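Nikik Went Home to Ornuldale and Came Back With the Breakup Record of the Summer

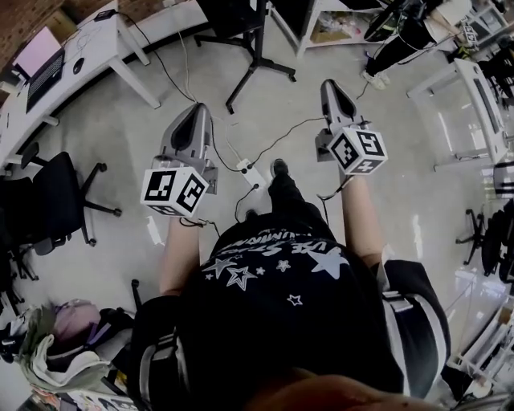

White stars on a black T-shirt, worn under striped shoulder straps.

If you've been anywhere near a car radio since June, you already know the chorus of "2098." You may not know the verses, because Nikik mumbles them, and half the fun online has been watching people fight over whether she's singing "leave the porch light" or "leave, you poor liar." She won't say. She's been asked on two podcasts and a morning show, and each time she laughed and talked about her dog.

I love this song. I loved it before I understood it was about Liam Catterall, and I love it a bit more now.

Quick catch-up for anybody who took the spring off. Nikik and Catterall were together for four years, through her first two albums and his one very good season on a TV show about ferry pilots. They bought a house. They adopted the aforementioned dog. Then in February she turned up alone at an awards show, he turned up alone at a different party across town, and by midnight the fan accounts had matched their outfits to old photos and declared the whole thing finished. They were right, as it happens, though it took the couple another three weeks to confirm it in a pair of short statements that used the word "fondly" twice each.

What came next is the part I keep telling people about at dinner. Her label, Bhatt, had a different album ready to go — big, glossy, lots of guests, a cover already shot. She asked them to shelve it. Then she drove back to Ornuldale, where she grew up, moved into the room over her aunt's dry cleaner and started over with a borrowed keyboard and the bass player from her high school band.

"I had 40 voice memos on my phone and most of them were me complaining," she tells me over the phone on a Friday, while something that sounds like a blender runs in the background. "My aunt said, these are songs, you know. I said, these are not songs. She was pretty much right about nine of them."

Those nine make up Clodislow, named for the street the dry cleaner is on, and it is such a strange, warm record! There's steam-press hiss under "Pickup After Five." There's a customer asking about a zipper at the end of "Navy Wool," and he gets a songwriting credit, which she says he has framed. The drums are soft, the singing is close, and just when you've settled in, along comes "2098" with that ridiculous stomping beat and you're up out of your chair. The title was the locker number on the key Catterall mailed back to her. She never did find out what was in the locker.

To his credit, Catterall has been a good sport. He posted a clip of himself vacuuming to the single the week it came out (no caption, very committed dance moves) and the comments split evenly between people who forgave him on the spot and people who wanted the dog's side of the story. Nikik liked the post. Screenshots of her liking the post were everywhere in an hour.

She turned 33 during the sessions and says she noticed the difference. On the first album she rewrote lyrics until the people in them couldn't be recognized. On the second she let other writers do it for her. "This time I left the names of the roads in," she says. "Everybody at home knows who I mean anyway. They knew before I did."

The hometown show sold out in the time it takes to find your credit card. More than 3000 people packed the fairgrounds, with plenty more listening from the high school parking lot next door, and her aunt came out during the encore to shout the last chorus into the wrong end of a tambourine. I was near the back next to a family who had driven in with a cooler and a hand-painted sign reading PORCH LIGHT. The dad told me they'd argued about it the entire way. His daughter had her own sign, and it said POOR LIAR.

Nikik pointed at both of them and mumbled the line again.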